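Humanoid budget for a small lab, what am I forgetting?
Forum: Buying and Budgeting

lotska_lab
Posted Monday, August 17, 2026

Hi all, long time reader, hardly ever post. I have to turn in an equipment plan for next year and I'd like some of you to poke holes in it before my boss does.

Quick background. We're a small group doing household tasks with a full-size humanoid, mostly tabletop stuff, picking things up and putting them into baskets, moving the baskets, that kind of thing. We've been going since April with one machine. The plan says we add a second one, and I've been told to write down everything we need to go with it so I don't come back every other week asking for money. (I did that this year. I was not popular.)

What I learned the first time is that I budgeted for the robot and pretty much forgot the room. I had the robot, the hands, the warranty, shipping. Then it arrived and we needed something to hang it from, a desk at the right height, a longer cable, a place to put the crate, and on and on. All of it came out of the "misc" line, and the misc line was a joke.

So for the second station I'm trying to start from the room. My list so far is an overhead support with its own mount, a standing desk, power and network to the desk, spare hand parts, floor protection, and a box of props.
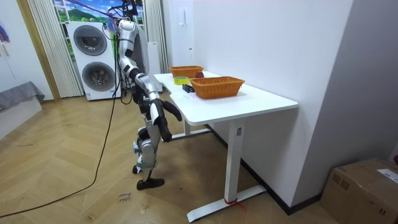 The desk is the one thing I'd buy again without thinking. I went with a height adjustable one mostly for my own back, and then we ended up using the adjustment way more for the robot. Arms that work fine at one height get into trouble a few inches lower, and being able to change that without stacking books under a table is great. I'd get the same kind with the big T feet.

The floor I'm less sure about. We're on light wood herringbone and it picks up scuffs. I priced rubber mats, but I don't love the idea of changing the surface under the feet halfway through a project. Do people just accept the scuffs?

Numbers, leaving the robot out of it. The overhead support quote is $1,884 with the install. The desk plus the props plus cables is $606. I have nothing yet for the floor and nothing for spares, and that's where I'd like help. Thanks!

bromine
Reply 1

Your spares line is the one that'll get you. Hands. Always the hands. Everything else on our machine has been pretty tough, but fingers catch on things and something in there gives up on a Friday afternoon. Then you wait for parts and pay people to stand next to a robot that can't pick anything up.

If you can only get one extra thing approved, make it a complete spare hand. Skip the little bag of finger parts. We bought the bag first and the labor of swapping bits cost us more than the hand would have.

Also I'd drop the mats. We bought them, hated them, and they're rolled up in a hallway.

zomwood
Reply 2

Going to disagree with some of this. I don't think you need a second overhead support at all, at least not in year one.

You have one already. How many hours a day is the first robot really moving? For us it was way less than I'd have guessed, there's so much resetting and talking and restarting software. We run 2 machines off one support and schedule them. While one's hanging, the other one is in its stand having its settings messed with. It's a bit annoying, sure, but $1,884 worth of annoying? I'd put that into bromine's spare hand and call it even.

lotska_lab
Reply 3

Hmm. I hadn't considered sharing it. How long does a swap take you? My worry is that if it takes long enough, people will start skipping it, and I really don't want anyone running one of these untethered next to a desk because they couldn't be bothered to wait.

zomwood
Reply 4

5 minutes if two people do it and they've done it before. Longer if it's just me and I'm grumpy. You do need a strict rule that it doesn't stand unless it's clipped in, and I'd want that rule with two supports too.

Fares Kanaan
Reply 5

I'm with lotska on this one, sorry zomwood. I used to run a shared rig and the schedule worked beautifully right up until both projects had a deadline in the same week. After that it was a fight every morning. The support is cheap next to the robot and it's the piece that keeps the robot from going face first into the furniture. Buy the second one!

What I would push back on is the install price. Ask them to split the quote into hardware and labor. Ours came down a good bit once we found out they'd priced in a ceiling survey we'd already had done. You might be paying twice for something from your first install.

On cables, please budget for getting them up off the floor. A long cable looped across the floor behind the robot works until somebody walks through there with a cup of coffee. We hung ours from the same arm as the tether, with a bit of slack, and I stopped yelling at people.

lotska_lab
Reply 6

Splitting the quote is a great idea, I'll email them tomorrow. And yes, it's the same installer, so I wouldn't be shocked if there's a repeat charge in there.

Point taken on the cable. It's been on my list of things to fix "this week" for longer than I want to say.

msoomro
Reply 7

Mudassar Soomro here, I do purchasing for a couple of groups, so this is the boring side of it.

Please don't put the props in with the desk and the cables. Props are consumables. Fruit, tape, baskets, boxes, whatever you use, it wears out or somebody eats it. The desk is furniture, and at a lot of places furniture comes out of a different pot entirely. If you lump them into one $606 line, whoever reviews it will either send it back or approve it once and never again, and next year you'll have no money for apples.

I'd do it in this order:

Equipment (robot, support, spare hand)
Furniture (desk, shelving)
Facilities work (power, network, ceiling mount labor)
Consumables, per month
Service and repair, per year

Put the floor under facilities. If you're renting, read the lease before you spend a cent on mats. You may owe for refinishing at the end whether you had mats or not, and in that case it's one bill at move out and you can plan for it.

Storage too. Where does the shipping crate go? If your warranty says returns have to be in the original packaging (read it, a lot of them do) you're stuck with a giant box for as long as the warranty runs.

bromine
Reply 8

The crate!! Ours lived in the break room. We ate lunch on it.

lotska_lab
Reply 9

OK this is super useful, I had everything in one table sorted by price, and I can see now why the last one came back covered in questions. And the baskets really do take a beating, the woven ones look nice but they start coming apart at the corners when they get squeezed all day. Should have been monthly from the start.

We do rent. I'm going to go find the lease.

One more thing for anybody still reading. Would you buy the second robot as the same model, or wait and see what comes out? My boss keeps bringing up waiting. My feeling is same model, so the spares work for both and I don't have to learn a whole new set of problems.

zomwood
Reply 10

Same model. We agree on something! Mixed models would double your spares shelf, and your shared hand is suddenly only half shared. The only reason I'd wait is if you honestly can't fill the hours on the one you've got, and that takes me back to my first question. Log the hours for two weeks before you submit. If the number's low your boss is going to ask anyway.

Fares Kanaan
Reply 11

Logging the hours is fair, I'll give you that. But log the time people spend waiting for it too. Ours didn't look busy on paper because folks had quit asking for slots.

Same model, yes. Ask for the second unit's service plan to end on the same date as the first. It makes renewals a lot less of a headache.

lotska_lab
Reply 12

Starting both logs in the morning. Plan isn't due for a while yet, so I'll redo it with Mudassar's headings, get the quote split, add one full spare hand, and leave the second support in for now but marked as something I could cut. Zomwood, if the hours come out embarrassing I'll come back here and say so.

Still looking for a price on a spare hand if anyone's bought one lately and doesn't mind sending me a message.

bromine
Reply 13

Sent you one. Sit down before you open it.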